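Moditz furniture care claims: data card

Version 3. Maintained by Sneha Prajapati. Checked by Yeshi Abdella, who disagrees with me on two of the labels and has said so in the notes column.

What this is

A table of 811 claims made for wood oils, waxes and polishes, copied by hand from product labels, leaflets and store pages. Each row has the claim as printed, the kind of product, the kind of claim (shine, water, heat, scratches, "feeds the wood") and a mark for how well the claim is backed up. Most of them are not backed up at all.

Why it exists

I got tired of reading that a polish "nourishes" a table. A table is dead wood. It doesn't eat. I wanted to know how often sellers say this sort of thing and how often they offer anything behind it, and I couldn't find a list I trusted, so I started one.

Labels

backed: the seller points to a test and the test can be read
vague: there is a test, supposedly, but no details
bare: a claim and nothing else
meaningless: no test could settle it either way

Only 92 rows are marked backed. Be careful with that number too. A test that can be read is not always a good one, and several were done on a single board.

Files

claims.csv is the main table
notes.csv has our arguments, row by row
lemma.txt lists word forms we treat as the same (nourish, nourishes, nourishing)

Known problems

The choice of products was not random. We took what was on the shelves near us and what came up first online, so big sellers are heavily represented. Wording changes without notice, and we don't go back to check old rows. Heat claims are the weakest part. Ten of them contradict another claim on the same label, and we kept both.

Please don't use this to pick a polish. It says what was claimed and whether anyone showed their work. It has no opinion on which can to buy, and I would be suspicious of any chart made from it that does.
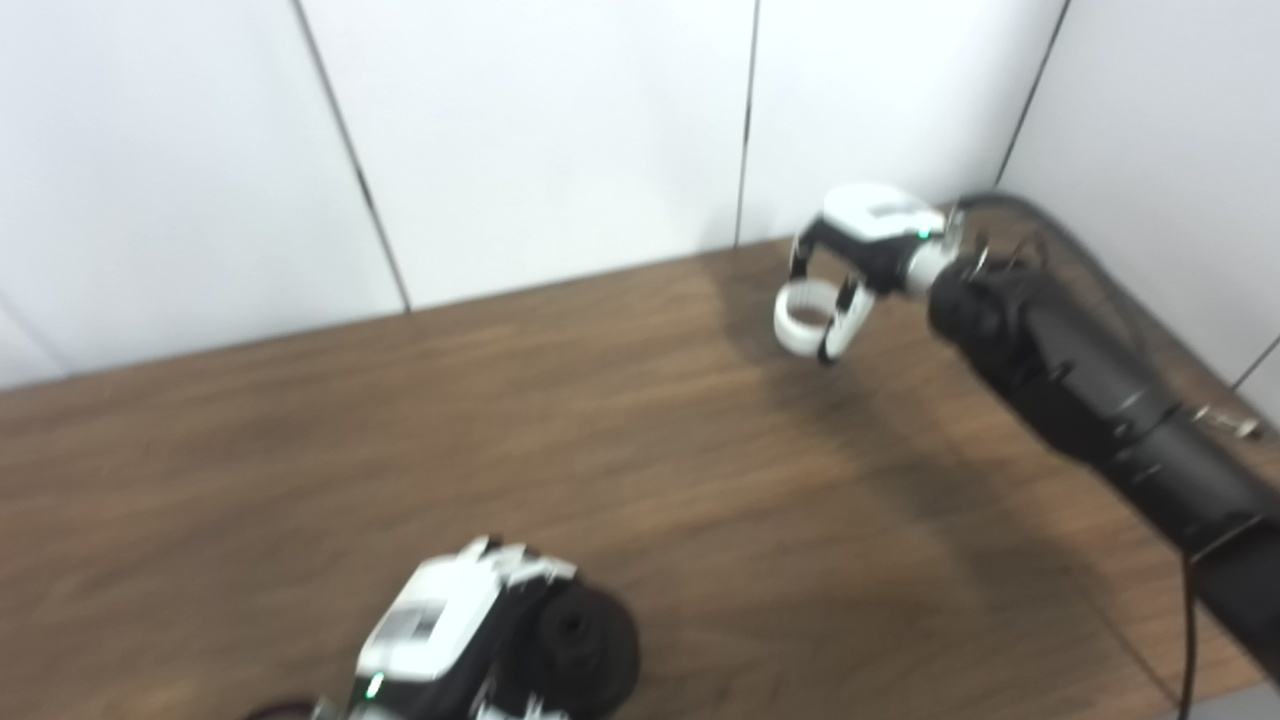
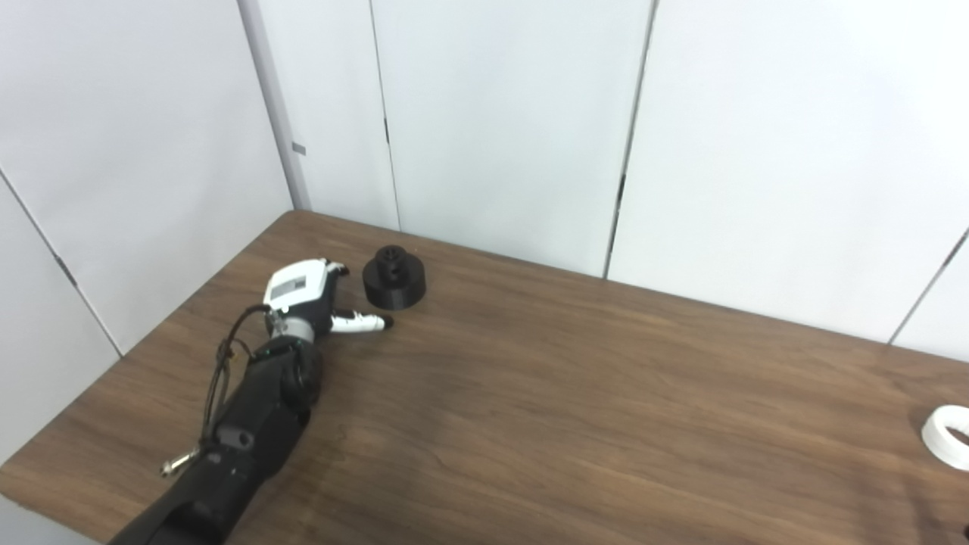 Shine claims gave us the most trouble when labeling. "Brings out the grain" appears all over the table, and I have marked nearly every case bare. The tabletop in both pictures has grain you can see easily, in streaks running more or less left to right, and a picture like that is what sellers tend to offer as proof. It tells you that the grain shows. Without the same top before treatment, under the same light, it can't tell you what a product added. Yeshi would let a matched pair of photos count as vague. I would want the lighting written down first.

Corrections are welcome if they come with the exact wording from the label. Paraphrases will be ignored.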